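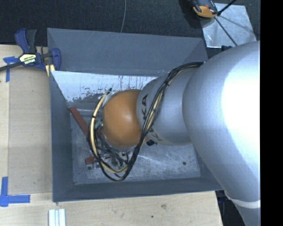
Residential Lighting and Controls
Handout 4: Dimmers and Lamp Compatibility
Instructor: Lefteris Dimitriou
Revised 2019-05-18

Reading before class: course packet, section on wall controls. Bring the worksheet issued in March.

1. Background

Most dimmers found in older homes were designed for incandescent lamps. They work by switching off part of each half cycle of the line voltage. A filament responds smoothly to this treatment. An LED lamp contains a driver, and the driver must interpret the altered waveform and reduce the light output to match. Results vary widely between models, including models from the same manufacturer.

2. Types of dimmer

Forward phase (leading edge). The dimmer delays the start of each half cycle. It is the older and cheaper type, and the one students will meet most often in existing wall boxes.

Reverse phase (trailing edge). The dimmer cuts the end of each half cycle. It is generally quieter with electronic loads and usually requires a neutral conductor in the box.

0-10 V. A separate pair of low-voltage conductors carries the dimming signal. This type is common in commercial work and rare in houses.

3. Minimum load

A dimmer rated for 600 W of incandescent load may also need a minimum load before it operates correctly. One 9 W lamp may fall below that minimum. Typical symptoms are flicker at low settings, lamps that glow faintly when switched off, and lamps that fail to start unless the slider is raised first. Many LED-rated dimmers have a trim adjustment, often a small wheel under the cover plate, which sets the low end of the range.

4. Case study: the Drunley house

The kitchen and hallway had 12 recessed fixtures on a single forward phase dimmer. The owner replaced the original lamps with Cluravance lamps and reported a buzz from the wall box and visible flicker near the bottom of the range. Pappas Electric replaced the control with a Gromon reverse phase dimmer and set the trim. The flicker stopped. A slight buzz remained in one fixture - it was traced to a loose trim ring.

Combined output after the change was measured at 1,695 lumens with the slider at its lowest stable position.

5. Worksheet questions

a. Which symptoms in the case study point to the dimmer, and which could have another cause?
b. What should be checked in the wall box before a reverse phase dimmer is ordered?
c. The owner wishes to add two fixtures to the circuit. What information is needed from the dimmer's data sheet?

Written answers are due at the start of the next session, in Room 122. Late work is accepted only by prior arrangement with the instructor.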